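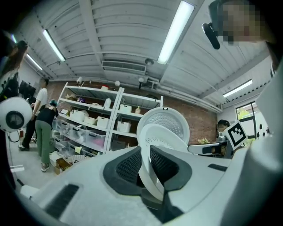

Riviere Building Services, Water Systems Team

Hot water changes in the Catisgate building

The domestic hot water loop at Catisgate will move to a new operating schedule in May. The changes affect the kitchens, the washrooms on all levels, and the two shower rooms next to the bike store. Heating is on a separate circuit and is not affected.

Background

The Catisgate loop was designed when the building had a full-service cafeteria. The storage tank holds 3,000 liters, and the recirculation pump has run at a fixed speed day and night. With the cafeteria closed, daily draw is well below the design figure. Water sits in the tank longer than it should, and the long branch to the east washrooms turns over slowly. Both conditions make temperature control harder, and low turnover is a known risk factor for bacterial growth in warm water.

Elias Issa reviewed the loop data over the winter. Tank outlet temperature was stable at 60 degrees Celsius. Return temperature was acceptable on the west side and low on the east side, with the lowest readings at the end of the branch that serves Room 341. The cause was a balancing valve set for a flow rate that no longer applies. It had been adjusted by hand at some point and the new position was never entered in the log.

What is changing

The tank setpoint stays at 60 degrees. Lowering it would save energy, but the margin on the east branch is too small to allow it.

The fixed-speed pump will be replaced with a variable-speed unit from Dekov. The new pump is controlled by return temperature. It will slow down when the return is warm and speed up when it drops. It will not shut off overnight. A timed overnight shutdown was considered and rejected, as the east branch cools too far before morning.

The manual balancing valves on the east risers will be replaced with thermostatic ones. The west risers keep their existing valves, which will be reset and tagged with the position and the initials of the person who set them.

Fixtures that see little use will be flushed weekly. A list is posted inside the door of each janitor's closet. If a sink in your area has gone out of use, report it so that it can be added to the list or removed. Capped branches are not an acceptable substitute for removal. A capped pipe still holds water.

Shutdown

Hot water will be off on one morning while the pump is swapped, starting at 8 a.m. Cold water will remain on. The valve work will be done riser by riser and will interrupt only the washrooms on that riser. Notices will go up on the affected doors beforehand.

After the shutdown, taps may run cloudy for a short time. This is air released from the water and it clears from the bottom of the glass upward. If the water is brown, or if it stays cloudy when left standing, do not use it and call the service desk.

Mixing valves

Kitchen and washroom taps are fitted with mixing valves that limit the delivered temperature. Please do not adjust them. Several were found with the cap missing and the stop turned fully open, which puts tank-temperature water at the tap. These have been reset. Shower mixers will be tested separately once the loop has settled on the new pump.

Records

Temperature logs for the loop will move from the paper binder in the plant room to Didisora, under Water, Catisgate, Hot. The binder will be kept for reference, but new readings should not be entered in it. Anyone who takes monthly readings and does not have a Didisora login should request one from Rosine Chevalier before the pump is changed.

Tap readings are taken after one minute of running, with the probe in the stream and not against the spout. Record the fixture number from the tag. Room names have changed too often to be useful.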